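Home Clubs Projects Teachers Contact
Search this site Enter a word Go
January. By Hanne Kragh

How does a robot learn to fold a top?

Folding clothes is hard for a machine. A box keeps its shape when it is picked up. Cloth does not. It bends, slides and hides its own edges.

The Nudden robot club is working on this problem. Members use a pair of hand-held grippers, one for each hand. A gripper has two fingers that open and close. A person does the folding with the grippers, and a camera records each move. One recording, from start to finish, is called a demonstration.

A computer program then studies the demonstrations. It looks for a link between what the camera saw and what the fingers did next. The program is called Chu. It needs a lot of practice material: the club has saved 2,078 demonstrations, and 600 of them are of long-sleeved tops.

Sleeves are taught first. The rule in the club handbook is to hold the body of the top with one gripper and move the cuff with the other.

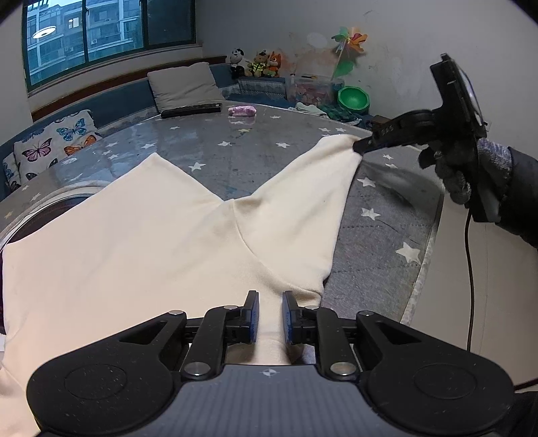
PIMOVDALE, January – One gripper has drawn the cream cloth up into a small fold between its blue finger pads. The other has hold of the cuff.

Kęstutis Šimkus, who leads the club, asks members to work slowly. Fast moves blur the recording, and a blurred recording is deleted. The next target is 1,000 demonstrations of long-sleeved tops. After that the club will start on trousers.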